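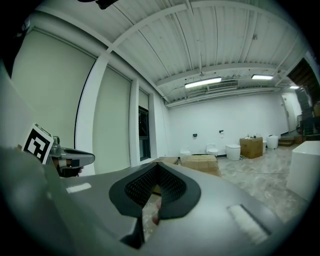

项目动态 > 数据采集组 > 工作日记

标签:手持夹爪 / 示教数据 / 现场记录

五月,德拉特内斯(Draltness)场地

上午八时四十分到岗。按照本组规定,当日值班记录人须在离场前完成日记,并于次日晨会前归档。本日由我记录。

开工前先行检查设备。手持夹爪两侧指端均已擦拭,黑色橡胶指垫内凹面的网纹无积灰,边缘凸起部分未见开裂。夹指旁的黑白方形标签用无绒布清洁一遍,四边白框完整。该标签用于换算两指开合距离,如有污损,后续轨迹中的开合量即无法采信。上月曾因指印遮挡标签一角,整批数据退回重检,此后清洁一项列入签字内容。

场地照旧。卷帘放下,天花板日光灯开启。远端靠墙的白色坐便器及纸箱未予移动,地面线缆也维持原位。Gajdoš 工程师(Otakar Gajdoš)在晨会上再次说明,背景物件不必清空,采集所需的正是有杂物、有纵深的真实空间,如每次都把房间收拾成同一模样,模型所学到的便只是这一间房的整洁状态。组内对此已无异议,但仍有同事习惯性地将纸箱推齐,今日提醒一次,不作记录处分。

本阶段任务为“低位取放”,即由操作员手持夹爪,从地面纸箱处夹取小件,移至白色方台台面后松开,再退回起始姿态。计划总量为500条,截至昨日收工,合格入库300条。余量须在月底前完成,进度尚在可控范围之内,前提是复检环节不再积压。

九时整开始第一轮。首条作废,操作员在按下开始键之前已经移动夹爪,定位起点缺失。第二条起正常。我在旁核对动作节奏,要求如下:接近物体时放慢,闭合后停顿一拍,抬升时手腕不作多余转动。新进操作员普遍存在一个问题,即以人手的习惯使用夹爪,遇到小件偏斜时会用指尖拨弄。人手拨弄依靠触觉,夹爪上的镜头并不能记录触觉,回放时只见物体莫名移位,学习系统难以从中取得有效对应。因此现行规范规定,一次未能对准的,应退开重新接近,重新接近的过程予以保留,不剪除。

关于“失败后重试”的片段是否入库,今日午前又有一次讨论。伊格韦(Igwe)方面负责训练的同事来电,意见是此类片段应当保留并单独标注。其理由为:策略在实际运行中必然会偏离,若样本中全部是一次成功的动作,一旦偏离,系统便不知如何回到正轨。Gajdoš 工程师原则上同意,同时要求加以限定,凡操作员因走神、交谈而造成的失误,仍按废条处理。如何区分“合理的重试”与“操作员失误”,双方约定由复检人员依据视频判断,判断不一致者送第三人。我个人认为此办法会增加复检时间,但暂无更好的方案,先行试用。

十一时许,定位出现漂移。表现为夹爪静置于方台上时,轨迹曲线仍在缓慢移动。当即停止采集,重新建图。检查结果指向起始扫视动作过于草率:镜头只对着大面积白墙和卷帘,可供跟踪的特征偏少。地面水泥有斑点和污迹,反而是较好的参照。重新建图时,要求操作员先将夹爪朝向地面及楼梯下方的架子缓慢扫过,再转向远端墙面。重做之后,静置曲线恢复平直。此项经验拟补入操作手册“开场扫视”一节,文字由我起草,交 Gajdoš 工程师审定。

漂移发生前的一段数据如何处置,也作了登记。为稳妥起见,自上次静置检查合格之后的各条一律转入待检,不直接删除。待离线重新解算后,能够通过的恢复入库,不能通过的注明原因后报废。操作员对此略有不满,认为上午的劳动可能白费。我向其说明,待检并不等于否定,工时照计。

午后由吉罗(Girau)派驻的两位操作员接班。二人均已通过考核,动作稳定,但彼此风格差异较大:一人习惯由上方垂直接近,另一人习惯斜向切入。曾有意见要求统一手法,本组未予采纳。接近角度有所分布对训练有益,须统一的是起止姿态、停顿及松爪高度。松爪高度今日抽查有偏高现象,小件自空中落到台面,虽未滚落,仍与规范不符,已当场纠正。

十四时复检人员反馈上午结果,方形标签检出率为98%,达到入库门槛。未检出的画面集中于夹爪快速转向时,属运动模糊,标签本身并无问题。另有数条时长超过40秒,查看后发现操作员在到达方台后犹豫不决,反复调整落点。处理意见为:保留前段夹取部分另作用途,整条不计入本任务。此后方台上不再指定精确落点,只要求放稳。

需要一并记下的是命名问题。格雷尔图维科(Greltuvico)数据平台本周更新了字段,任务名称中不再允许使用空格,旧脚本上传时会静默跳过不合规文件,界面仍然显示“完成”。今日下午核对数目时方才发现有缺。已补传,并在上传后增加一步核对清单的手续。此类错误较之现场失误更难察觉,请各值班人务必以清单为准,不以界面提示为准。

十六时三十分,最后一轮结束。操作员普遍反映手腕疲劳,尤以连续低位取物之后为甚。夹爪虽不算重,弯腰持握时间一长,动作质量便会下降,末轮的停顿明显缩短即是证明。我已向组长提出,低位任务应与台面高度的任务交替安排,并将连续采集时间写入排班表。组长答复将在下周排班时考虑。

收工检查:夹爪已擦拭归位,电池取出充电,存储卡内容双份备份并核对完毕后清空。地面无遗留小件。灯已关闭。

本日遗留事项:
一、漂移时段数据的离线解算,由复检组跟进。
二、“重试”标注的书面定义,待与伊格韦方面确认。
三、操作手册“开场扫视”一节初稿,由本人完成。
四、旧上传脚本停用通知,尚未发出。

另记一笔。今日有一条录得极好,接近、闭合、抬升、放置,一气呵成,复检人员调出来在组内看了一遍。操作员本人并不记得是哪一条。做这份工作日久,常觉得是在反复做同一件小事,拿起来,放下去。但回看曲线时,各条之间的细微差别十分清楚,登记时仍应逐条认真对待,不可因其重复而潦草。

记录完毕,十七时二十分离场。

读者评论

白墙难跟踪这一点深有同感。我们实验室的做法是开场时先对着书架扫一圈,效果与文中所述相近。

请问重试片段的标注是按条还是按时间段?如按条标注,训练时恐怕不易单独取用。

回复楼上:目前拟按时间段,定义确认后会在本栏更新。——值班记录人

静默跳过文件的问题我们也遇到过,补传用了整整一个下午。建议把核对清单的脚本也放出来。

手腕那一段希望组长认真考虑。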